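The rule sheet at Liltwood ran to 94 clauses when Ambros Egger took over the bench cells, and he was told to get it down to something a person could read standing up.

He had come across from Grallbridge in September with one box of books and a habit of writing in pencil. At Grallbridge the standard had been kept in a locked cabinet. At Liltwood it was taped inside a door, and the bottom corner had been torn off for a phone number.

He started with clause 2, because everyone quoted it. No arm shall enter the space of another arm while the other is holding a part. It had been written by Opoku, who had since moved upstairs, and it was a good rule for two arms that never had to share anything. The stacking job was different. Both arms stood on one rail and worked over one mat, and the tower had to go up between them.

“So which arm gives way?” Ambros asked.

“The one that isn't placing,” Opoku said. She had come down with her coat still on.

“It doesn't say that.”

“Everyone knows it.”

He wrote that in the margin – everyone knows it – and put a line under it. Then he pulled up a stool at the cell and stayed there until the lights in the corridor went off, watching the bricks and holding the sheet on his knee.
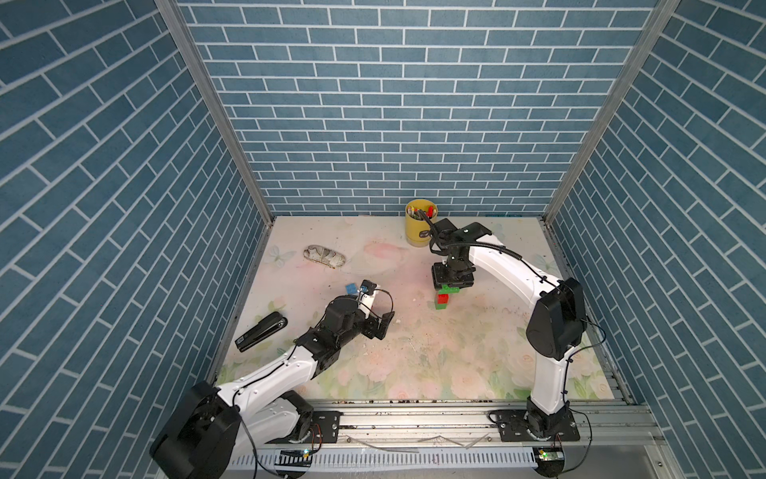
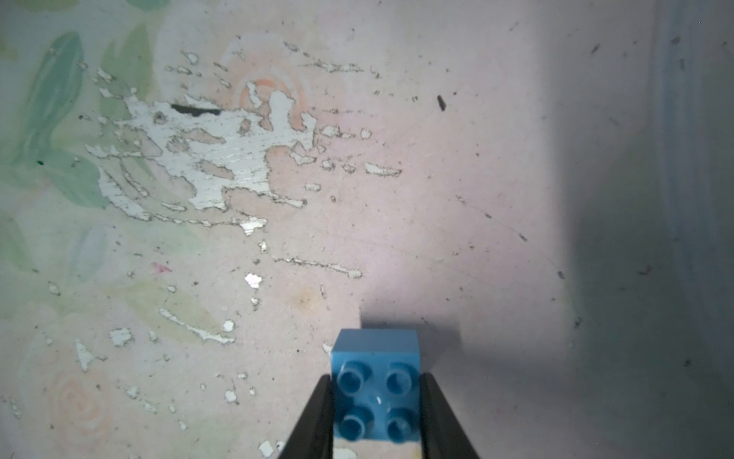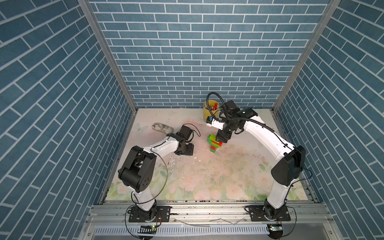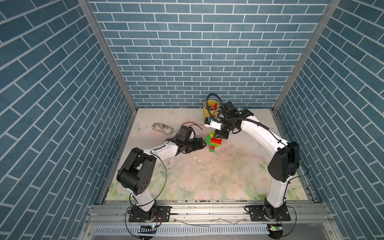 Bench cell, stacking job, clause 2 under review.

By the time he went home he had crossed out “enter the space of” and tried four other ways of saying it. None of them pleased him. An arm could be near without being in the way, and it could be in the way while parked. What mattered was who had the right to move next, and whether the other side had been told.

The new wording was short. One arm places. The other holds its position until the placing arm has let go and drawn clear. If neither has been named, neither moves.

Opoku read it twice.

“You've left out the distance,” she said.

“The distance is in the settings. If I write it here as well, one of them will be wrong by Christmas.”

She thought about that, took his pencil and changed “drawn clear” to “reported clear”. It was a better word and he told her so.

They did the housekeeping clauses next. Ambros wanted the mat swept at the start of every shift, with a name signed against it. Opoku said the Akden people had tried signatures and ended up with a sheet full of initials and a dirty bench. They argued over it through lunch and settled on sweeping without the signature, to be looked at again in the new year.

The revised sheet went up on 5 November 2018. It fitted on one side of the paper. Ambros taped all four corners, then went to find out who had the key to the door.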